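Planning and Budgeting for a Small-Parts Cell: Frequently Asked Questions

Who is this page for?
Shops that are thinking about a first robot cell for handling gears, hubs and similar small parts, and need numbers to put in front of a manager.

What should the first budget include?
The arm, the gripper, a set of spare fingers, mounting, guarding if your risk review asks for it, and staff time. Staff time is the line most often left out. Plan on 2 people for the first few weeks.

Do I need custom fingers?
Often, yes. Order them after you have settled on the part. A bevel gear and a plain hub of the same width may need different finger shapes.
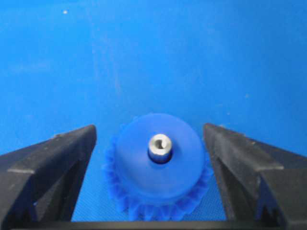
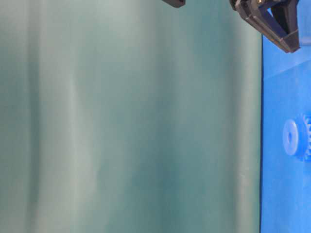 Gripper fingers and a blue gear on a blue work surface.

Can I use one camera to save money?
You can, but quote for two – one at the wrist and one fixed to the side. Adding the second later means new brackets and another round of calibration.

Does part color matter?
It can. If your parts and your work surface are close in color, ask the vendor to run the trial on that surface and not on a white one. A change of mat is cheap at the planning stage.

How many sample parts should I send?
Send 5 of each type, including one with visible wear.

Is there a minimum volume?
No. Below 1000 parts a month we suggest looking at a rental first. The rental request is form 3818.

Who answers questions about quotes?
Helmi Hirvonen at Drillbridge. Quote requests received by noon on Wednesday are answered the same week.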